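FOR IMMEDIATE RELEASE
05/09/2019

Drellent Opens Leftover Paint Store on Carhuamaca Street in Sonport

SONPORT – I've been putting off writing this until the sign was up, and the sign is finally up, so I can say it: Drellent has a real store! We're at the old carpet showroom on Carhuamaca Street, the doors are open, and if you have half a can of anything sitting in your garage, I'd love to see it.

For anyone who hasn't run into us yet, Drellent takes in leftover house paint, checks it, strains it, mixes it into fresh batches and sells it again for a lot less than you'd pay for new. I started doing this out of a rented garage with one drill, one paddle and a very patient landlord. Since then we've taken in paint from 664 households in and near Sonport, and last year we put 2,445 gallons back on people's walls. (I keep the tally on a clipboard by the back door, and yes, I check it more often than I need to.)

The garage was never going to hold us forever. By March we were stacking pails in the hallway and doing pickups in the driveway, and every time it rained somebody had to run out with a tarp. The new place has 4,000 square feet, with a loading door at the back, a proper sink, and shelves that go all the way up. I still walk in some mornings and can't believe how much floor there is.

What you'll find in the store

The front half is the shop. We carry interior latex in flat, eggshell and semi-gloss, plus exterior latex when we have it, and what we have changes every week. Everything comes in one-gallon and five-gallon sizes. There's a bargain rack by the register for odd quarts, which is where I'd send you if you're painting a birdhouse or the inside of a closet.

The back half is for sorting and mixing. We run a batch most mornings, and you're welcome to watch through the big window. It's noisy and it smells like paint, so be warned.

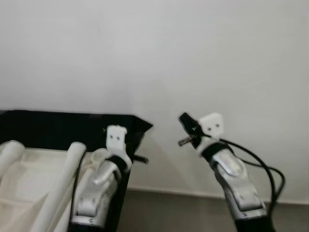 Our blended colors are the part people ask me about the most. When you pour a lot of different leftovers together you'd expect mud, and with no sorting that's exactly what you get, but we split everything by color family first and then adjust each batch a little at a time. The lights are far and away the best sellers. People come in dreaming about deep teal and go home with something close to the plain, pale gray-white on the wall in the photo – quiet, easy to touch up, and it gets along with any couch you own. We now have 20 house colors that we can repeat closely from batch to batch, and more than half of those are whites, grays and creams. If you need a dead-on match to an existing wall, bring a chip the size of a quarter and we'll tell you how near we can get. Sometimes the answer is "not very near," and then I'll send you to a regular paint store with no hard feelings.

One piece of advice I give everybody: buy all you need for a room in one go. Two cans from the same batch will match. Two cans from different batches may be a hair off, and you'll notice it at four in the afternoon when the sun comes in sideways.

Dropping off your leftovers

We take latex paint and primer in the original can, with a label we can read and a lid that closes. The can should be at least a quarter full. It's fine if it has skinned over on top, as long as there's liquid underneath. It's fine if it froze once, too, though please tell us, and we'll test it before it goes in with anything else.

We can't take oil-based paint, stains, spray cans, deck sealer, or anything you've poured into a milk jug or a coffee can. The county drop-off handles those. Please don't leave cans outside the door overnight. I know it's tempting, but they get knocked over, and I've already scrubbed that sidewalk twice.

Drop-off is free for households up to ten cans a visit. Contractors and landlords, give us a call first and we'll work out a time and a small handling fee based on how much you've got.
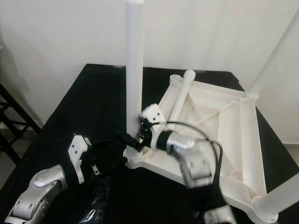 Once a can is empty, it still has to go somewhere, and for a long time that was the piece I was least proud of. Metal cans were easy, the scrap yard takes them dry. The plastic pails were piling up. So I'm really happy to announce that Prastix, the plastics shop two blocks over, has agreed to take our pails starting this month. They'll scrape them, grind them and turn them into paint trays and stir sticks, and we'll sell those at the front counter. I've tried the first trays at home. They're heavier than the thin ones I used to buy, and the roller ramp has a nice deep texture to it. The color is a sort of speckled gray that I've grown fond of.

Bring back your empty Drellent pail, rinsed or not, and we'll knock a dollar off your next gallon.

Paint for community rooms

We're also starting a small giveaway. Each month we'll set aside enough paint for one shared space in Sonport, such as a school hallway, a church basement, a clubhouse or a food pantry. You pick from the house colors, you do the painting, and we cover the paint and lend you rollers, poles and drop cloths. To put your room in the running, write us a few lines about the space, how big it is, who uses it and when you could paint. There's no form. A photo helps, but a good description is fine.

We'd ask that the walls be patched and washed before you pick up the paint. It's dull work, and it makes more difference to how the room looks than the paint does.

Opening weeks

For the rest of the month, all one-gallon cans in the house colors are marked down, and anyone dropping off leftovers gets a free quart from the bargain rack. We'll have a brush-cleaning demo every afternoon at two, and I'll be the one doing it, so come and heckle. Parking is in the rear lot, off the alley. The front spaces belong to the bakery next door, and they'd like them back.

Reporters and photographers are welcome any morning during mixing. Wear shoes you don't care about.

About Drellent

Drellent collects, remixes and sells leftover latex house paint from its store and workshop on Carhuamaca Street in Sonport.

Media contact: Drellent front desk, Carhuamaca Street, Sonport. Please ask for the owner.

###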